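The town hall of Divville was built for a population that never came. When Shahzad Janjua won the commission he was asked for 300 seats in the council chamber. Today the council has 4 members who attend regularly, and the rest of the room is used for weddings and for the chess club. I wanted to write about this building because it raises a question which architects do not like very much: for whom do we design, if the future user is only a number in a document?

Janjua does not defend himself. "I drew what I was told, and then I drew a little more," he said to me in his office in Planano. The little more is the side corridor. It has 103 steps of walking from one end to the other, it has no doors on the north side, and the people of the town have taken it for themselves. In March, when it rains, they walk there with their children. No program asked for this space, and the client wanted to remove it two times.

Mathis Vasseur, who teaches design theory at Ivside, reads the corridor in another way. For him it is a memory of the covered market in Bawa, where Janjua grew up. He has written 235 pages on the subject – a long book for one corridor, I must say – and his argument is that an architect repeats the first large space he knew as a child. I am not fully convinced. A memory can explain a proportion, but it cannot explain why strangers feel at home inside it.

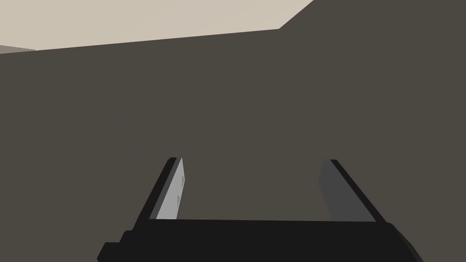
Vasseur and Janjua disagree most strongly about the blank wall. The corridor ends in one, without window or ornament, and Vasseur calls it a refusal of the public. Janjua calls it rest for the eye. A plain dark surface takes almost the whole view, and a pale area remains only at the upper left, behind a slanting edge. With so little to look at, I find that the eye goes to this edge first and stays with it. Janjua trusts such an effect more than any façade, and on this point I follow him. The wall in Divville has now some pencil marks at the height of a child, and the town has decided not to paint over them.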